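4.2 Dobrar antes de alisar: o comportamento do tecido liso

Entre as 213 sequências de dobra reunidas no projeto Pullura, as que mais nos entusiasmaram foram as de peças lisas, sem estampa nem bainha contrastante. Sem desenho que guie o olhar, tudo depende do relevo: o vinco, a sombra, a borda que ondula!

A Figura 3 mostra um pano cinza liso nesse estado intermediário, com a parte esquerda quase plana e a direita erguida numa prega. 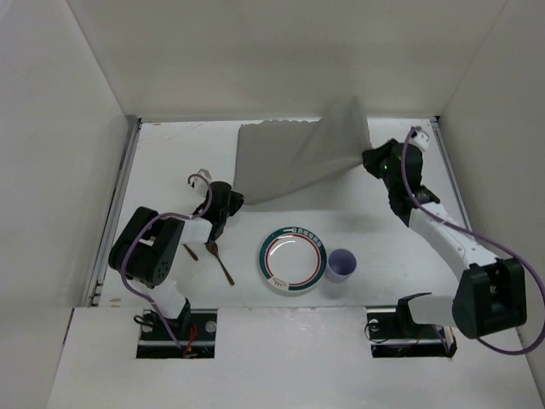 Por que começar pelos cantos?

Porque o canto reúne duas bordas e define, de uma só vez, a direção de ambas; segurar o meio da peça cria pregas novas.

Figura 3. Pano cinza sobre tampo branco, com vincos suaves em diagonal.

Classificamos os vincos em rasos e profundos, e o resultado é fascinante: em 72 sequências, um único vinco profundo bastou para desalinhar a dobra final. Nas peças de algodão mais pesado, o efeito apareceu já na primeira dobra (e persistiu até a última). Esticar dois cantos opostos antes de dobrar reduziu o tempo médio em 14 segundos, ganho que retomamos na seção 5 com as toalhas do conjunto Gendutix.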